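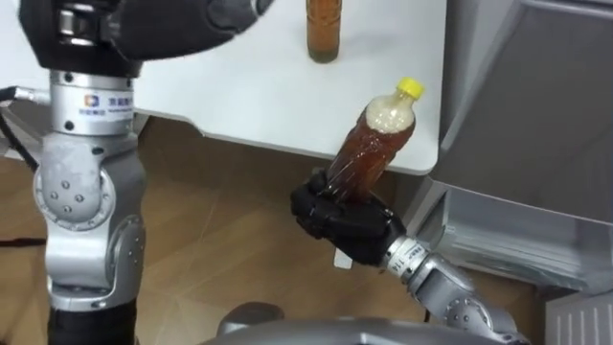 Why does bottled iced tea hold a head of foam when there is no gas in it?
Tea leaf contains saponins, which lower the surface tension of the liquid, and any shaking folds air from the headspace into it as small bubbles that are slow to break.

Bakar Drinks Bench list
Message 3168
Date: 21 April 2020
Subject: Re: foam under the shoulder, still tea in PET

Replying to 2483, which I only found when going through the archive for something else. Quoted part first, my notes after.

> We fill black tea, lightly sweetened, into clear 500 mL PET with a
> standard screw cap. No carbonation. After handling, a pale layer
> sits between the liquid and the neck and stays there long enough
> for people to ask if the tea has gone off. Plain water in the same
> bottle clears at once. Lemon version clears sooner than the plain.
> Would a higher fill line fix it? Is there something we should be
> testing for before we blame the shaking? We have the Grosix filler
> with the short nozzles.

Taking the fill line first. A higher fill leaves less air to be worked into the tea, so you get less foam for the same handling. It won't get you to none. You also need some headspace for expansion if the bottles sit in a warm truck, and with a hot fill the panels are designed around a set volume. Check with your bottle supplier before you move the line more than a few millimetres.

On the nozzles: short ones drop the tea through air and it foams on the way in. That foam is a separate matter from what the customer sees later, but it does cost you. It lifts liquid into the neck, wets the thread, and leaves you with a sticky cap and an uneven fill. We fitted longer nozzles from Hutov in June and angled them so the stream runs down the wall. Threads have been cleaner. The shake foam did not change, as expected.

Your lemon result I can't fully explain. Peel oil will break a foam if there is any in the flavour, and it takes very little. If your flavour is oil-free, look at sugar level next. More sugar makes a thicker liquid and the film between bubbles drains more slowly.

For testing, the method we use is plain. Bring the bottles to room temperature. Cap on, hold by the lower half, ten full inversions at a steady rate, then stand upright on a level bench. Measure foam height at the wall straight away and again at 15 minutes. Read it against the moulded ridges if your bottle has them, or tape a steel rule to the side. Run a bottle of water beside it as the control. Keep the same person on the inversions for a whole set, otherwise the numbers wander.

What you want to separate from shake foam is gas from fermentation. Signs of the second kind:

- bottle wall firm before it has been handled
- hiss on opening a still product
- fine bubbles rising from the base after the bottle has stood overnight
- sour or yeasty smell
- haze that does not settle or clear on warming

Cold tea goes cloudy by itself when the tannins and caffeine bind, so warm a sample before you call haze a fault. If any of the others show up, hold the lot and send it for plating. Foam colour is no guide. Tea foam is cream to light tan whatever the cause.

Antifoam came up in 1181 and I would leave it alone for a retail product. It has to be checked against the food rules where you sell, it can leave a film on the liquid, and it treats the look only.

The Enriquez label note on the wiki has wording for "may foam when shaken". We put it near the cap where it gets read. Complaints dropped off, though we changed the carton dividers in the same period, so I can't say which one did it.

If you run the inversion test, please post the heights with the sugar level and the tea extract used. The wiki table has plenty of green tea and almost nothing for black.

--
To leave the list, send a blank message with "unsubscribe" in the subject line.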